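Progress report, Culthorpe lounge refresh
Prepared for Goscombe by Tarcísio Damasceno, 9/21/24

The carpet is down and the cream leather sectional is in place. Gaditz delivered the glass coffee table with 2 days to spare. Spending to date is $969 of the $1206 allowed.

Drinks and fruit are now set out on the coffee table — this was the last open item from your list.

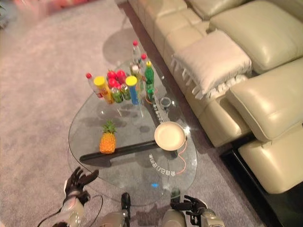
Still to do: the wall lamp and the door sign. Sung has quoted 15 days for both, and I expect to close the job in September.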